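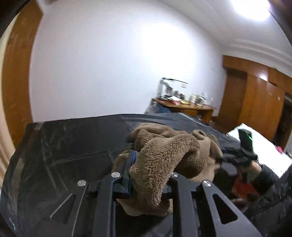
4. What the honorary consuls wrote home about

4.1 The letters and how we read them

It is easy to forget, when one works on foreign ministries, how much of the daily business of a small state abroad is looked after by people who are not diplomats at all. An honorary consul has a shop or a law practice or a shipping office to run, and the consular work is fitted in around it, often at the kitchen table in the evening. We came to this part of the study with a good deal of affection for them, and the reader should probably know that before going any further.

The Zusberg foreign office kept its correspondence with the honorary posts at Skalgate, Solheim and Irkik in one long series of folders, and we were lucky enough to be given the run of them. The series holds 3243 letters. They range from a single line asking for more passport forms to a twelve-page account of a harbour dispute, complete with a hand-drawn plan of the berths and an apology for the drawing. We read every one of them, which took far longer than we had promised our funders, and noted for each its subject, the tone of its opening, and whether any reply was filed with it.

Replies were found for 2282 letters. The rest may have been answered by telephone, or in person when a consul was passing through the capital, and we would caution against reading a missing reply as neglect. Several consuls thank the office warmly for an answer that we could not find on paper anywhere.

4.2 Everyday help and the odd political question

By far the greater part of the letters deal with citizens in ordinary kinds of trouble: a lost passport, a hospital bill, a funeral to be arranged at a distance, a sailor who had missed his ship and had no warm coat. The consuls seem to have seen this as the heart of the job. The post at Solheim in particular wrote at length about individual travellers, sometimes following a family over several months and asking after the children by name.

Political reporting is much thinner, though what there is turned out to be better than we had been led to expect by the older literature. Only 83 letters can fairly be called political in the sense set out in section 2. Most of these come from Irkik and concern the ferry treaty, on which the consul there had strong views and, living beside the terminal, a very good view of the boats as well. He told the office in March, well before the negotiators had said a word in public, that the neighbouring port authority was ready to give way on berthing fees if the winter timetable could be left alone. The marginal notes on his letter show that it travelled up three desks in a single afternoon. The position he described is very close to the one the two governments later signed.

We would not want to make too much of one letter. Still, it fits a pattern that Teodor Solberg, a former desk officer who kindly read a draft of this section, recognized at once from his own working life. He recalled that the honorary posts were seldom asked for their opinion and quite often had one, and that the trick was to keep the correspondence friendly enough for the opinion to slip in between the passport forms. In his words, "You answered the question about the stamps first, and you answered it properly, and then they would tell you what was going on in the town."

4.3 Tone, courtesy and the filed reply

This brings us to courtesy, a subject that our field has tended to leave to the etiquette manuals. Letters that open with a personal greeting to a named officer have a filed reply more often than those addressed to the office at large. Part of the reason may be quite plain (a letter with a name on it lands on somebody's desk), and part may be that the consuls who used names were also the ones who had held their posts longest and knew whom to bother. Our material does not let us pull these two apart. Skalgate is the awkward case here, as its consul greeted everyone by first name from his very first week, to some alarm in the capital, and yet his replies are as full and as patient as those sent to any of his colleagues.

We return to the Skalgate letters in section 5, where the question of honours and expenses is taken up, and where the consul's long campaign for a new flagpole will be given the space it deserves.

Figure 4. Brown fleece cloth held between the fingers of a black hand-held gripper.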